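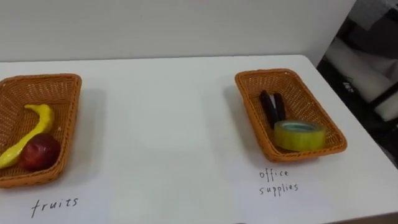 Ploltov Publishes First Results From Household Sorting Trials

Company reports 3,317 logged attempts at a two-basket tidying task and says unsupervised home use is not yet justified

FEBRUARY -- Ploltov, a developer of control software for robot arms, today released results from Sitow, its test program for everyday chores. The report covers one narrow job: picking up small items from a table and placing each one in the correct basket. The baskets are told apart by handwritten labels on the tabletop, "fruits" and "office supplies" in the setup shown with this release.

The software, called Barasa, gets no list of items in advance. It must read the labels, decide which basket each item belongs to, plan a grasp and release the item inside the rim. An attempt is scored as complete only if every item ends up in the right basket with no human help. Partial results are logged but do not count toward the published score.

"Sorting a banana from a marker is not hard for the vision system," said Venla Niskanen, head of testing at Ploltov. "Most of our failures come later, at the grasp or at the release. A marker rolls when it is touched off center. Tape on its edge is a different problem from tape lying flat. These are small things, and a person handles them without looking."

Scope of the trials

Sitow ran 3,317 attempts at 2 sites over 16 weeks. The trial set included toy fruit, marker pens and rolls of clear tape. Toy fruit was used so that item shape and weight stayed the same from one attempt to the next. Real produce bruises and changes size, and the company has not tested it under the same protocol.

Labels were written by hand on the table surface in lowercase letters. Ploltov chose handwriting over printed tags after early users said they would not print tags at home. Label wording was changed between test blocks, and basket positions were swapped, to check that the software was reading and had not learned a fixed left-right pattern.

Errors fell into four groups: wrong basket, dropped item, item left on the table, and item resting on the rim. Wrong-basket errors were the least frequent. Dropped items were the most frequent, with marker pens the leading cause. The full report lists 102 attempts that were stopped by an operator for safety reasons, mostly for contact between the arm and the basket wall at a speed above the set limit.

Readiness for homes and shops

Ploltov does not consider Barasa ready for unsupervised work in a home. The trials used a clear table, steady lighting and baskets of one type. A kitchen counter offers none of these on most days. The company also notes that completion time remains well above that of an adult doing the same job.

Shop-floor use is closer. Uvari, a packing and returns firm, has been using an earlier version of the software at a supervised bench where returned goods are sorted into bins. One worker oversees the bench and clears faults by hand.

"It does the dull part at a steady rate and it stops when it is unsure," said Mutua Mollel, operations manager at Uvari. "We would not leave it alone overnight. The worker still handles anything soft, wet or tangled."

Shabani Rotich, chief engineer at Ploltov, said the next round will add clutter, mixed basket types and items that fit neither label. "At present, an object with no clear home gets put somewhere anyway," Rotich said. "It should be set aside for a person to deal with. We have that behavior working in simulation -- on the bench it is still unreliable."

Availability

The Sitow report, including the scoring rules and the full error log, is available from Ploltov on request. The company has not set a date or price for a household product. Supervised workbench licenses are offered to firms that complete a site review.

Media contact: Halima Rugemalira, Ploltov press office
Technical inquiries: Victor Kombo, Sitow program desk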